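Robot Manipulation Lab, Kudbridge
Week 6 notes: two-arm handling

Read before lab. Bring your log sheets, the Kenero simulator won't be up this week so everything is on the bench.

1. Recap
One arm: grasp, lift, place. Error in the base frame shows up at the fingertip, you fix it with calibration. Two arms: error in EITHER base shows up as force on the object. Closed chain. Stiff object = bad news, soft object hides the problem (and then you drop it).

2. Leader and follower
Pick one arm as leader. Follower tracks the object pose, not the leader's joints. People got this wrong on the Pradwood assignment, see marked copies.
Both bases sit on the same rail so the base-to-base transform is mostly a translation. Mostly. Measure it anyway, do not copy teh number from last term.

White rectangular piece between the two grippers, pink cloth item under it on the table. Watch the cables when you plan a wrist path, they arc up high over the left arm and drape to the table from the right one.

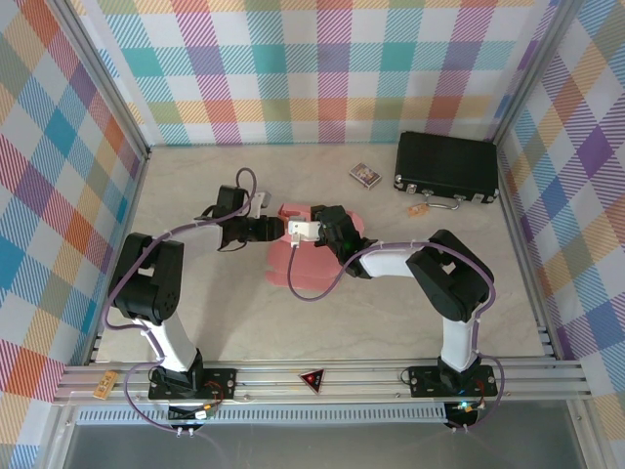
3. Lab task
a) Home both arms. Hands out past the rail first.
b) Right gripper closes, then left. Wait for both to report.
c) Lift 123 mm, hold, lower. Log at 200 Hz.
d) Repeat with leader and follower swapped. Plot both runs on the same axes
e) Short paragraph: which arm drifted, and how you know.

Save runs to the Sebastian folder, one file per run. Anything over 1,000 lines gets trimmed before you hand it in.

4. Reading
Course pack up to p. 339, skip the proof. Quiz covers sections 1 and 2 only.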